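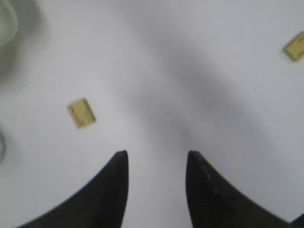
4.2 Where households keep their fruit

The Flunum survey asked 117 households in Ellura and Stevens to keep a fruit diary for 14 days in May. They were to write down what they bought, where they put it, and when it was eaten or thrown out. The third question produced the shortest answers. Several diaries end with the word "compost" and no further comment.

Respondents overwhelmingly claimed to store fruit in the refrigerator. The diaries disagree. Most of it lived on a counter or table, where it was admired until it was too late. We coded over 2,000 entries into six storage types, one of which, "car," we had not planned on.

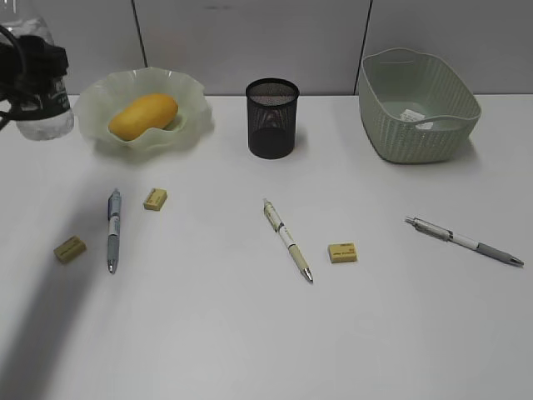 Figure 6. Display storage: one mango in a ruffled green glass bowl.

Display storage gave us the most trouble in coding. The Mirnesier scheme treats a fruit bowl as a container, to be scored by how full it is, and on that measure a single mango in a bowl with a flared, scalloped rim, as in Figure 6, is a storage failure. Its owners would probably call it a centerpiece. We therefore scored bowls twice, once for capacity and once for show, and the two scores had very little to say to each other. Fruit in high-show bowls was eaten later, and in Stevens it was often not eaten at all.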